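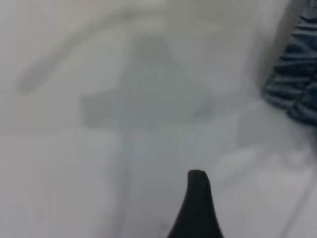 **Figura 6.** Superficie blanca de apoyo, con sombra proyectada.

### 3.2 Plegado de vaqueros

El plegado se estudió sobre una mesa blanca, con vaqueros de tela azul algo desteñida. El dobladillo sirvió de referencia para alinear las capas.
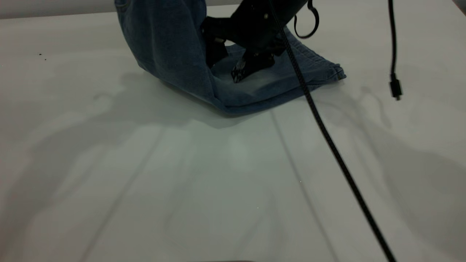 ¿Por qué empezar por las perneras? Son la parte más larga y arrastran al resto de la prenda.

La tela gruesa conserva mal el doblez – sobre todo junto a las costuras – y tiende a abrirse.
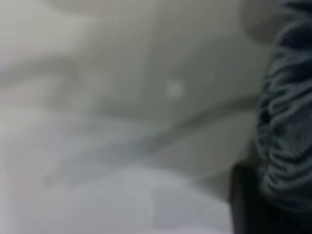 Según Nayeli Usuga, convendría alisar la cintura antes del segundo pliegue, paso que el protocolo de Lenden omite.

Adoptamos su orden en la serie de noviembre. El paquete se dio por válido si era más o menos rectangular

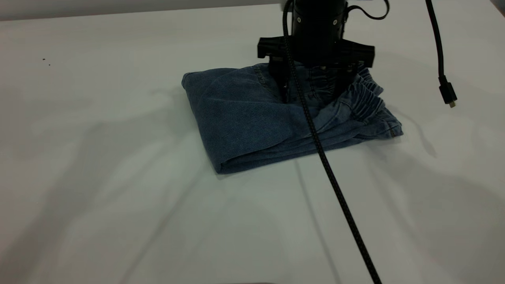
y si las capas interiores no asomaban por los lados. La altura no se tuvo en cuenta.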